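Catherine Gillies got into usability testing by accident and is still a bit cross about it. She was writing help pages for Plimomden, the library booking system, and kept finding she needed four paragraphs to explain one button. "So I went and asked who'd drawn the button," she says. "Wrong question to ask in that building."

We spoke over the phone, her in a parked car outside her daughter's swimming, me with a cold. May, late arvo. She had 17 minutes before pickup and used all of them.

These days she runs test sessions at Galtow with Raimo Koivisto, who does the recruiting and most of the arguing. Their bread and butter is forms. Council forms, rental forms, the sort people fill in on a phone with one thumb while the kettle's on. Not glamorous. She likes it that way.

"Everyone wants to test the home page," she says. "I want page six, where it asks for your previous address and then wipes everything when you go back."

How many people does she need for a round? Depends who's asking. The last one had 19, which she reckons was too many. By the second morning she and Koivisto were finishing the participants' sentences. "In their heads, not out loud. Well, once out loud. I appologised." 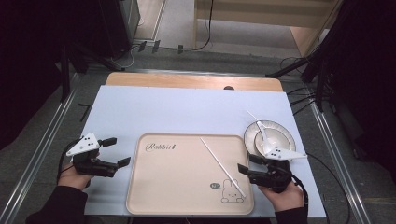
Vol. 2, No. 17

Koivisto, on email later, remembers that round differently. He says the late sessions were the useful ones – a retired bus driver who read every word of the privacy notice, a student who read none of it. "Catherine gets bored before I do," he wrote. "Put that in." So it's in.

Gillies is firmer on note taking. No laptops in the room. Paper, a soft pencil, one observer at most. She picked that up from Golnar Zamani in 2023, on a project for Mousavi where the client sent a whole row of managers to watch and the participant wouldn't touch the screen. Zamani turfed them out, politely, before lunch.

And the reports? Short. Two pages, clips if there's budget, the worst problem first. She no longer scores severity. "They argue about whether it's a three or a four and then fix niether."

What she'd like more of is time between rounds. Developers get a week if they're lucky, then it's people back in the chair looking at the same broken date picker. She has asked for a fortnight. She's been told they'll look at it.

Last thing, I ask about training, because readers always write in about it. She never did a certificate, doesn't mind if you do. Sit in on sessions first, she says, as many as they'll let you. Keep your mouth shut. Count to ten before you help anybody.

Then a car door, a wet kid by the sound of it, and she had to go.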